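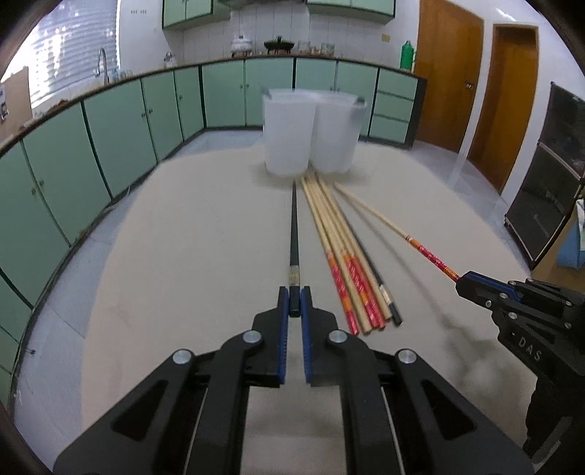
4. Setting up a dry zone for hand-washed items

The Britari under-bench dishwasher handles most crockery and cutlery, but some pieces last longer when they are washed by hand and stored apart. Choose a clear stretch of bench or table near the sink before you begin. Long, narrow items are the ones most often lost through the lower basket. Chopsticks laid side by side on a tabletop, like the six in the slanted bundle, are easy to check for chips and worn tips before they go away. Painted or metallic bands near the handle end fade quickly in the machine and should be kept out of it.

4.1 Fitting the drying rack

1. Unfold the rack and press both side rails down until they click.
2. Slide the drip tray in from the front, with the spout facing the sink.
3. Hang the cutlery cup on the left or right rail. It holds 400 g.
4. Wipe the suction feet with a damp cloth and press them onto the bench.

Note: The feet will not grip on unsealed timber or rough stone. Use the rubber mat supplied in the accessory bag — it also suits tiled benches.

4.2 Washing by hand

1. Fill the sink with warm water, no hotter than 40 °C for lacquered or painted pieces.
2. Wash with a soft cloth. Do not use steel wool or the green side of a scourer.
3. Rinse under the tap and stand each piece in the cup, handle end down.
4. Leave for 2 hours, then dry any remaining moisture with a tea towel.

Caution: Do not soak bamboo or wooden utensils. Soaking opens the grain and can lead to mould.

Caution: Keep knives out of the cutlery cup. Lay them flat on the top rail with the blades facing the wall.

4.3 Care of the tray

Empty the tray daily. Once a week, remove it and wash it in the upper basket of the dishwasher on the Eco program. In hard water areas a white film may form around the spout; white vinegar on a cloth will shift it. Rinse well afterwards.

If the tray warps or the spout cracks, order part Skulport 6 from your Britari dealer. Earlier trays with a square spout do not fit this rack.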